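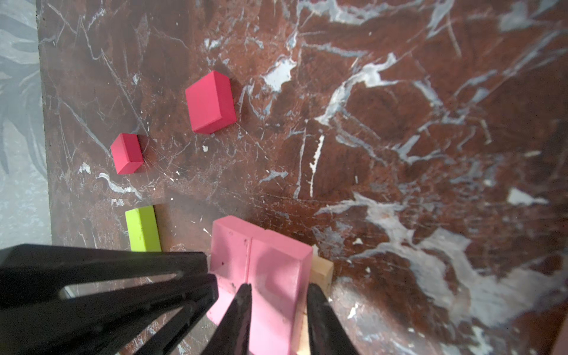
Marbled_Off
Right, the Trorkport paper. For anyone who skipped it: they claim a policy trained on plain grey tables copes with busy surfaces if you add a second round of training on its own failed grasps. We've been trying to repeat it since February, on the same sort of job, toy blocks picked up one at a time. Our tabletop is dark red marble with white veins going everywhere, so you can't say we've made it easy, and the pink block is the one I keep staring at. Closing two pointy fingers on it with a cream wooden block tucked right up behind is exactly the sort of grasp the paper files under "trivial". We've logged 416 attempts. The second round helped. It did not help by anything like what their bar chart says.

gantry_gus
How much is "helped"?

Marbled_Off
17 points on lone blocks. With blocks touching each other, 2. I ran that twice because I assumed I'd broken something.

Lukian Nazarenko
Two points is noise with that many attempts. I'd want a few more seeds before I said anything unkind about Trorkport in public, though I see that horse has left. Did you retrain the wrist cameras along with the fixed view, or freeze them? The appendix is coy about it.

Marbled_Off
Frozen, as the appendix seems to say on the one reading in three where it says anything.

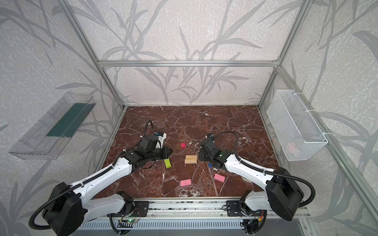

The other thing is the two-arm part. They let either arm go for any block and settle the argument with a learned score. Ours mostly settles it by having both arms set off for the middle and then think better of it. Very British. I've put in a plain rule (nearest arm wins) and it beats the learned score on every layout we've tried.

pillport_refugee
I was at Pillport when we tried the Paulauskas version of this, and we had the same thing. The learned score is fine until two blocks are nearly the same distance away. Then it dithers. A rule is duller but it finishes before lunch.

gantry_gus
Disagree. You're comparing a tuned rule with an untuned score. Give the score 22 hours of training on your own table and then tell me.

Marbled_Off
The rule is "nearest arm wins", Gus. There is nothing in it to tune.

gantry_gus
You chose how to measure nearest.

Marbled_Off
With respect, I used distance.

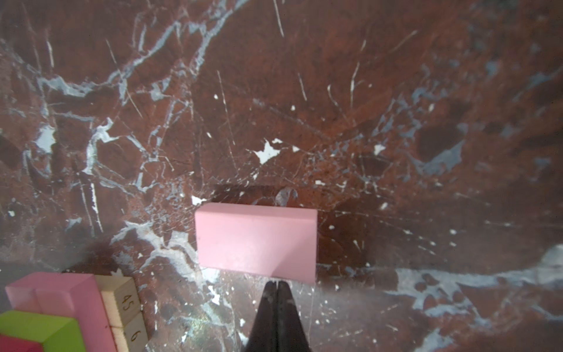 Wrist view, pink block on the marble, with the rest of the blocks down in the left corner.

Lukian Nazarenko
For what it's worth, I think the veins are a red herring. Put the lone block on a plain sheet and see if your 17 moves. If it doesn't, the surface story in the paper is decoration and all the gain comes from the failed grasps.

pillport_refugee
Seconded. The Idton lot said much the same at their workshop and were thanked for their comment.

Marbled_Off
Fine, plain sheet next. Gus, I'll train your score as well, and you can explain the electricity bill.

gantry_gus
Send me the distance code first.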